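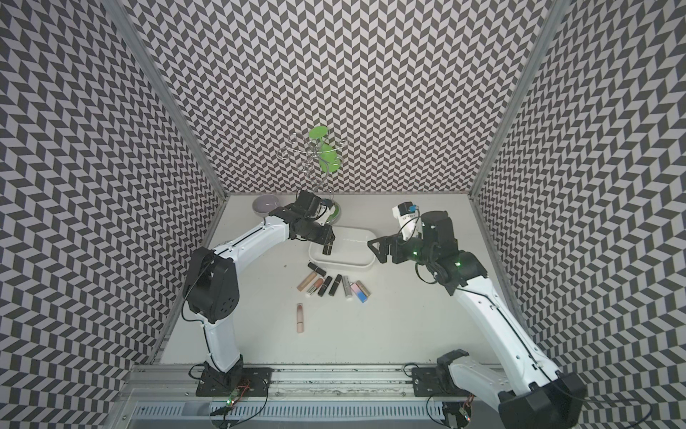 Unit 4: Pattern Repeats on Walls

Surface Design for Interiors
Instructor: Kerstin Kröger
Studio assistant: Othmane Kettani

These notes cover both lectures in the unit. Bring them to the studio session along with a ruler, a pencil, tracing paper and a calculator. The worked figures in section 5 will be used again in Unit 5, so keep your copy.

1. Terms

Motif. The single figure or shape that a pattern is built from. It may be a leaf, a dot, a bar or a whole landscape.

Repeat. The smallest block of the design that, when copied side by side and up and down, gives the full pattern. A repeat can hold one motif or many.

Vertical repeat. The distance from a point in the design to the next identical point straight above or below it. Suppliers print this number on the label. If a label gives only one repeat figure, it is nearly always this one.

Ground. Whatever lies behind the motifs. In a two-color geometric it is sometimes impossible to say which color is the ground and which is the motif. Designers call this a counterchange.

Drop. The vertical shift between one strip and the next.

Scale. The size of the motif compared with the surface it will cover and the distance it will be seen from.

2. Basic layouts

Block (also called square or straight). Each repeat sits directly beside the next. Easy to draw and easy to hang. Gaps between motifs tend to line up and form visible lanes, both across and down.

Brick. Each row is shifted sideways by half a repeat. Lanes running down are broken up, lanes running across are not.

Half drop. Each column is shifted down by half a repeat. This is the usual choice for florals. It breaks up the horizontal lanes and makes a narrow repeat look wider than it is.

Mirror. The repeat is flipped along one or both edges. Gives a formal result. Flipped lettering or flipped figures will look wrong, so check the motif first.

Tossed. Motifs are turned in many directions inside the repeat so that there is no top or bottom. Fabric cutters like it because pieces can be laid either way up.

3. Zigzag patterns

Most of the confusion in last term's sketchbooks was between chevron and herringbone. Many suppliers use the two names for the same product, and you will need to read past the label and look at the unit shape.

In a strict chevron, the unit is a parallelogram. Its ends are cut at an angle so that two units meet along a straight line and form a clean point. The points stack up into straight seams, and the zigzag runs without a break.

In a strict herringbone, the unit is a plain rectangle. The end of one unit butts against the side of the next. There is no straight seam and the zigzag is stepped.

The walls at the head of these notes carry a black-and-white zigzag of small slanted parallelograms, with the rows running horizontally. Note what happens to the rows on the side walls. They bend with the perspective, and the eye follows them.

Three points to remember when you specify a zigzag:

Direction matters. Horizontal rows make a wall look wider. Vertical rows pull the eye up and can help a low ceiling.

Contrast counts for more than size. A small zigzag in black and white is more tiring to look at over a long period than a large one in two close grays. If the client wants the small one, suggest it for a hallway or powder room where people do not sit down.

Level lines are unforgiving. Ceilings in older houses slope. A floral will hide half an inch of slope across a wall, and a horizontal zigzag will show it at once. Measure the height at both ends and in the middle before you recommend one.

4. Corners

No inside corner is perfectly straight. The standard method is to end a strip just past the corner, with a small overlap onto the next wall, and start the next strip from a fresh plumb line. Some of the pattern is lost in the overlap. With a tossed or floral design the loss is hard to find. With a geometric it can be seen from across the room.

There are a few ways to deal with this.

Start in the most visible corner and let the mismatch fall in the least visible one, usually behind the door.

Cover the corner with a molding or trim strip. The pattern on each side then does not have to meet exactly, though horizontal rows should still arrive at the same height.

Paper one wall only. This is why so many bold geometrics are sold as feature walls.

Outside corners are harder. Wrapping the paper around works if the corner is true. If it is not, cut and restart in the same way as for an inside corner, and expect some wear at the edge.

5. Working out quantities

Use this order every time. Do not skip to the last line.

a) Measure the total width of the walls in inches. Do not subtract doors and windows unless they are very large.
b) Divide by the width of the roll. Round up. This is the number of strips.
c) Measure the wall height and add four inches for trimming.
d) Divide that figure by the vertical repeat. Round up to a whole number of repeats, then multiply back. This is the cut length.
e) Divide the roll length by the cut length. Round down. This is the number of strips per roll.
f) Divide the number of strips by the strips per roll. Round up.

Worked case: a bedroom with walls 600 inches in total width and 92 inches high. The roll is 20.5 inches wide and 396 inches long. The vertical repeat is 18 inches, straight match.

600 divided by 20.5 is 29.3, so 30 strips.
92 plus 4 is 96 inches.
96 divided by 18 is 5.3, so 6 repeats. 6 times 18 is 108 inches.
396 divided by 108 is 3.7, so 3 strips per roll.
30 divided by 3 is 10 rolls.

Same room, 24-inch repeat:

96 divided by 24 is exactly 4, so the cut length stays at 96 inches.
396 divided by 96 is 4.1, so 4 strips per roll.
30 divided by 4 is 7.5, so 8 rolls.

The larger repeat needs fewer rolls here. Students often assume that a larger repeat always wastes more paper. It depends on how the repeat divides into the height – always run the numbers for each design the client is considering.

For a half drop, alternate strips begin half a repeat lower. If you cut all the odd strips from one set of rolls and all the even strips from another, the waste at the head of each strip can often be kept down. Label the backs A and B with a pencil as you cut.

Order every roll from the same batch. Write the batch number on the job sheet. If one roll has to be replaced later, the color may be off even when the design number is the same.

6. Looking at samples

A sample the size of a sheet of paper tells you about color and finish. It says very little about the pattern as a whole. Lanes and stripes that were not planned only show up over several repeats. Pin up at least two repeats across and two down and stand back ten feet. Squint. If a diagonal or a blotch jumps out, it will jump out on the wall too.

Look at the sample in daylight and again in the evening under the lamps the room will have. Metallic inks and high-gloss blacks change the most.

The sample room has the Drotesari and Pekaddale books on the lower shelf. Please sign them out with Othmane. Design 234 in the Pekaddale book is a good half drop to trace, and the page after it shows the same motif in a block layout.

7. Studio exercise

Work in pairs. Sherif Ait Brahim and Saron Alemneh will share the large light table, as agreed.

Draw one simple motif on a two-inch square. Trace it in block, brick and half drop, at least four repeats each way. Mark any lanes in red pencil.

Draw one row of chevron and one row of herringbone at the same height, then extend each to four rows.

Using the six steps in section 5, find the number of rolls for the same bedroom with a 21-inch repeat. Show each line of the working.

Hand in the tracings flat, not folded, with both names on the back. Nabila Badawi will collect them at the end of the session.

Reading for next time: the chapter on borders and friezes in the course pack, and the short piece on stair walls that follows it.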